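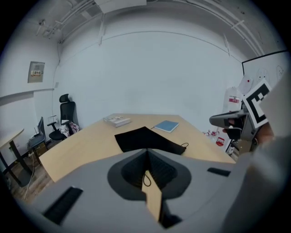
Wullberg Community Choir – Membership and Events Team

We're looking for new singers for our autumn season, and we'd love one of them to be you! You don't need to read music and there's no audition. If you sing in the car, in the kitchen or under your breath at the supermarket, that's plenty to be going on with.

There are 31 of us at the moment and we could happily take more, above all tenors and basses (altos, we love you, but you're well covered). We meet on Friday evenings at 7.15 in the Stelline Rooms, upstairs, with a tea break halfway through and usually far too much cake.

This season we're learning a set of sea songs, two rounds that are great fun once everybody stops panicking, and a long piece in four parts called Tultura, written for us by one of our own sopranos. It's a bit of a climb in the middle section – the last page is glorious.
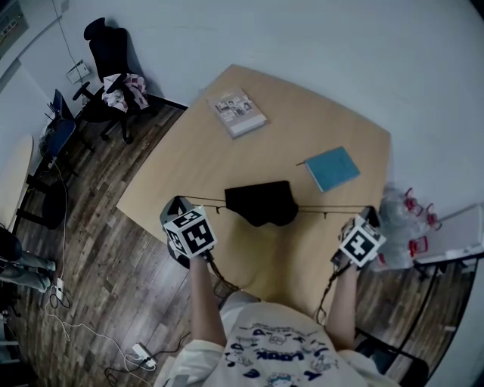

Your first 2 sessions are free. After that it's £5 a week, or £64 if you'd like to pay for the whole season in one go. We have a small number of reduced places too, so please ask if the cost would be a problem.

We're also hoping to find someone to play piano for us on alternate weeks. It's a paid role and you'd need to be comfortable sight-reading and stopping every few bars while we find our place again. The piano is an old upright Chauvin and it's tuned every July.

To join in, drop us a line through the contact form and tell us roughly how high or low you sing, if you know. Or just turn up! The side door is open from seven.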